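Gorkach 果物かご画像集 README

卓上の編みかごに果物を出し入れする作業の静止画と、果物・かご・布の領域につけた注釈をまとめたものです。画像は1049枚、そのうち1030枚に注釈があります。残りは注釈なしのまま unlabeled フォルダに入れてあります。学習にも評価にも使っていませんが、背景の確認に使いたいという要望があったので削除していません。

以前の配布物 Vörös とはファイル名の付け方が違います。両方を同じ場所に展開しても上書きは起きませんが、注釈の形式に互換性がないため、混ぜて読み込むとエラーになります。

内容

images/ 画像本体。JPEG。
labels/ 画像と同名の JSON。領域の輪郭、ラベル名、隠れの有無。
unlabeled/ 注釈のない画像。
lists/ train.txt と val.txt。行ごとに画像名がひとつ。
notes/ 作業者のメモ。表記はそろえていません。

対象となる物

かごは丸い編みかごで、高い持ち手がひとつ付いています。持ち手には白っぽい素材が巻かれ、ところどころに赤い部分があります。巻いた部分と地の部分は分けず、持ち手全体を basket_handle としています。かごの胴と縁は basket_body です。持ち手が縁に接するあたりは境目が取りにくく、作業者によって輪郭が数画素ずれています。

果物は黄色から赤までの色合いが中心で、形の違うものが混じっています。マンゴーの形をしたものは黄色と赤が一個のなかで移り変わるので、色だけで領域を切ると二つに割れることがあります。輪郭はかならず一個分をまとめて取ってください。桃らしく見えるものは、角度によってはりんごとも読めます。注釈では peach に統一しましたが、判断に迷った画像には JSON の uncertain を true にしてあります。

布は机の奥に寄せてあることが多く、しわの寄った状態のまま置いています。cloth は色ごとに分けず、一枚ごとに別の領域としました。重なって境目が読めない場合だけ、まとめてひとつの領域にしています。 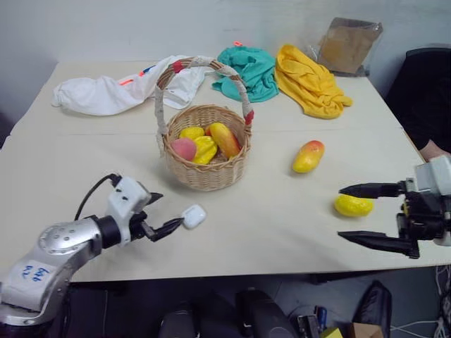
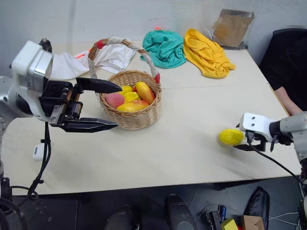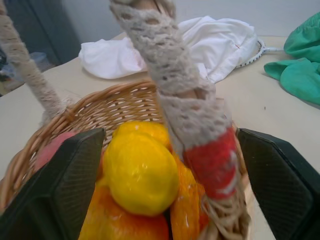
取っ手つきの編みかごと果物。

作業の手順

机の上に出ている果物をかごへ入れる、またはかごから机へ戻す、という動作を繰り返しています。入れる順番は決めていません。かごの中の並びも指定しておらず、縁に立てかかったり、ほかの果物の下に入ったりします。いったん入れた果物の位置を直すことはしませんでした。

机から落ちた場合は、その回を途中で終えています。途中で終えた回の画像も捨てずに入れてあり、lists のファイルでは通常の回と区別していません。区別が必要な方は notes/drops.txt を見てください。

片づけの終わりの判定は「机の上に果物が残っていないこと」だけです。布は畳まず、動かした場合も元に戻していません。そのため、同じ回のなかで布の形が変わっていることがあります。

注釈の付け方

輪郭は Kaan Eren と Shaimaa Benkirane の2名が手作業で引き、Finlay Munro が目を通しました。隠れている部分は推測で補わず、見えている範囲だけを取っています。持ち手の向こう側に見える果物は、持ち手で左右に分断されていても同じ番号を振り、ひとつの物体として扱います。

編み目のすきまから見える果物は対象外です。最初は取っていたのですが、小さな断片が大量にできてしまい、確認に時間がかかるのでやめました。古い JSON にこの断片が残っているのを見つけたら、画像名を知らせてください。

影には注釈を付けていません。淡い色の机に落ちた影を果物の一部として取ってしまった例が見つかっており、気づいたものは直しましたが、全部を直し終えたとは言えません。

ラベル一覧

basket_body かごの胴と縁
basket_handle 持ち手
lemon レモン形の果物
mango マンゴー形の果物
peach 桃形の果物
orange オレンジ形の果物
star_fruit 稜のある黄色い果物
fruit_other 見えている部分が少なく種類を決められないもの
cloth 布
table 机の天板

fruit_other は思ったより多くなりました。かごがいっぱいになると奥の果物は赤や黄の端だけになり、種類が決められません。前後の画像を見れば分かる場合でも、その画像だけで決められないときは fruit_other にしています。この方針については Malcolm Naylor から反対意見がありました。やりとりは notes/labels.txt に残してあります。

分かっている問題

lemon と mango の取り違えがあります。小さめのマンゴーを真上に近い角度から見た画像に多いです。

かごの縁に近い orange で、明るい反射の部分が輪郭から抜けている画像があります。穴のある領域として読み込まれるので、面積を計算する場合は穴を埋めてから使ってください。

天板には継ぎ目があり、table はその手前と奥でひとつの領域にしていますが、初期の注釈では2つに分かれています。今後そろえる予定ですが、時期は未定です。

かごは一種類しか使っていません。ほかの形のかごや、持ち手のないかごに対してどの程度使えるかは調べていません。果物の種類も限られているので、青果の見分けを目的とする用途には向きません。傷みや熟れ具合についての情報はありません。

train と val の分け方

作業の回ごとに分けました。同じ回の画像が両方に入ることはありません。ただし机とかごはどちらも同じものなので、val の数値は高めに出ると考えてください。別の部屋での評価用として Mindovport の画像を用意する話がありますが、この配布物には含まれていません。

利用について

研究と教育の目的であれば自由に使えます。再配布の際はこの README を同じフォルダに入れてください。注釈を修正して配る場合は、修正したファイルの一覧を notes に追加してください。画像の切り抜きや縮小は届け出なしでかまいません。

変更履歴

5月 cloth の領域を一枚ごとに分割。peach と fruit_other の一部を付け直し。
それ以前 Hesley 版として所内で配布。ラベルは basket、fruit、cloth のみ。

問い合わせ先は Ryszard Górecki です。返信は木曜日にまとめて行っています。注釈の誤りについては、画像名とラベル名、どう直すべきかを一行で書いてもらえればそのまま反映できます。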